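Andri Marti draws snails for a living, or for part of one. The rest of the living comes from teaching evening classes in ink and wash, and from a landlord, Leopold Sutter, who takes one month's rent a year in framed slugs.

I met him at his studio in Drornach, above a shop that sells hearing aids. The stairs are steep and he had warned me about them in three separate emails. He is currently finishing the plates for a field guide to the land snails of the Podel valley, a job he accepted on the understanding that it would take until February. He didn't say which February, and his publisher, Berchtold, has stopped asking.

"They wanted 66 plates," he says. "Then the author went back up the valley with a flashlight and now there are 78. I like the author very much. I would like him more if he stayed home in the evenings."

The author is Cosimo Dal Bello, a retired malacologist who sends specimens by regular mail in old cough drop tins. Marti keeps the tins. The shells go back to Dal Bello with notes attached, and the notes have become a correspondence of their own, much of it about whether a certain lip is pinkish or merely cream having a good day.

"Color is where we fight," Marti says. "He describes a shell as horn-colored. All of them are horn-colored. I have 11 tubes of brown here and he has one word."

He trained as a sign painter, which he thinks was better preparation than art school would have been. A sign painter learns to pull a curve in one go while standing on a ladder with someone's uncle giving advice from the sidewalk. A snail shell is mostly one curve. If the hand stops partway, the line shows it, and in a shell two inches wide on paper and a tenth of that in life, the reader will see the wobble before seeing the snail.
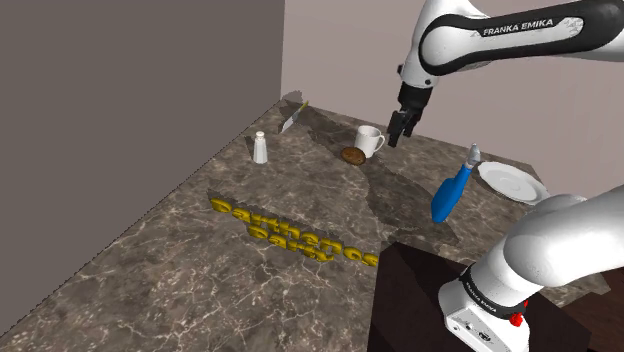 "So I practice the spiral every morning before coffee," he goes on. "After coffee it's no good. Reto Ruchti, who taught me lettering, used to do his circles with a cigarette in the other hand for balance. I tried that with a pencil. It doesn't balance anything."

I ask why a publisher would still pay for paintings when a decent camera can stack dozens of exposures into one perfectly sharp shell. He has clearly been asked this at dinner parties.

"A photograph gives you that one snail, with the chip it got from that one thrush," he says. "The person in the woods needs the general snail. I take five or six shells and paint the one they're all trying to be." He thinks about this. "Also, I'm cheaper than you would expect. You can put that in."

His method is slow and fairly plain. He draws each shell in pencil from three sides, checks the whorls against Dal Bello's notes, traces the outline onto hot-pressed paper, and lays down the washes from light to dark. The hairs, on species that have hairs, come last. One species has enough of them that he paints it only when the hearing aid shop is closed, as the test tones come up through the floor.

There have been mistakes. Plate 2 was painted, scanned and approved before Benedikt Holzer, the book's editor, noticed that the shell coiled to the left. Nearly everything in the valley coils to the right. Marti had flipped the tracing.

"Benedikt was very polite. He asked if I had perhaps discovered something," he says. "I said give me until tomorrow and I'll undiscover it."

The left-handed version hangs in the stairwell now, past the worst of the steps. A collector has offered to buy it – twice – and Sutter would like it for the rent. Marti is holding out.

When the guide is done he wants to paint something larger. He has been thinking about cows.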